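Tonent Kitchen Arm: can it open a cabinet yet?
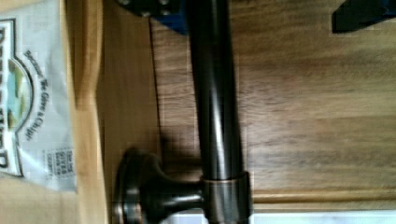

By Kirsty Lockyer | 2024-09-02

I gave the Tonent 30 tries at a wood cabinet door with a dark metal bar on it. It opened the door 6 times. Mostly it closed its fingers too early and stopped. Drawers went better.
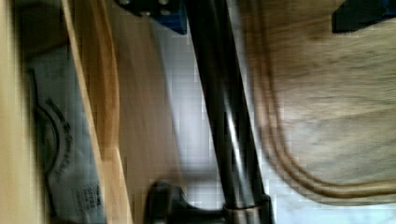 Gripper near the bar, grooved wood to the right.

Setup took 3 hours. The app is clear and the arm is quiet. For chores, I would wait for the next model. Score: 4 out of 10.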